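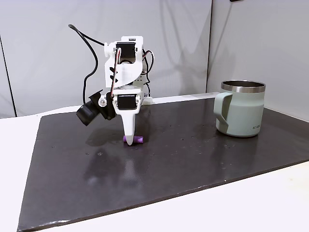
Erlinda Mercado asks that the spares be priced before the arm is, as the Uvivthorpe bench ran out of fingertips first and the order took longer than the arm did.

2.3 Planning the purchase

1. Fix the bench area. Allow for the board, the arm base at its rear edge and clear space for the object to be handled.

2. List the parts on one order sheet: arm, servos, power supply, camera, camera bracket, cables. Enter the Tutham enclosure panels on a separate line.

3. Add spares. For one Suria arm, order 12 fingertips and two servos.

Note: Printed parts may be made in house. Enter the filament and the printer hours as costs. 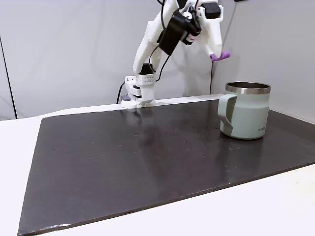
Page last modified: October, rev. 20

4. Check reach with a tall object, such as an insulated mug, standing on the board. If the gripper cannot be held clear above the rim, choose the longer forearm before ordering.

5. Set aside some 300 for cabling and mounts. The Bonsu kit price excludes both.

6. Record the total against budget code 1362 and obtain a signature.

CAUTION: Do not run the servos from the controller's USB supply. Budget for a separate unit rated for all joints under load.

CAUTION: Leave slack in the camera cable at every joint — a cable bought to the exact length will pull at full extension.

Note: A glossy board reflects the arm and may affect camera readings. A matt sheet can be added to the same order.

For delivery and acceptance, see 2.4.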